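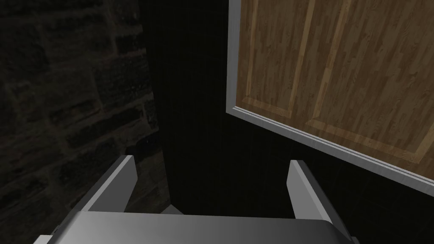

Mauerwerk in versetzten Lagen, Computerdarstellung

Betreff: Re: Thronfolge im Haus Orska, Zählung der Herrscher

Hallo Liste,

> Die Jurneo-Chronik nennt 5 Könige aus dem Haus Orska,
> die Urkunden aus Tang nur vier. Wurde der Mitregent
> mitgezählt? Und woher kommt das Jahr 918?

zur ersten Frage: ja. Die Chronik zählt den Mitregenten als eigenen König, obwohl er vor dem Vater starb und nie allein urkundete. In den Urkunden aus Tang erscheint er nur als Zeuge – in der Regel an zweiter Stelle, hinter dem Bischof von Kulent.

918 steht erst in der jüngeren Abschrift, Blatt 73 verso. Die ältere hat an der Stelle eine Rasur. Ich würde das Jahr daher nicht als Regierungsantritt in die Stammtafel übernehmen, höchstens mit Fragezeichen.

Das Heer von 4000 Mann vor Kulent stammt aus demselben Nachtrag und ist ebenso schwach belegt.

Die Kollation der beiden Abschriften ist bis zum Tod des zweiten Königs fertig. Den Rest schicke ich im Mai, vorerst ohne die Randglossen – deren Hände sind noch nicht geschieden.

Gruß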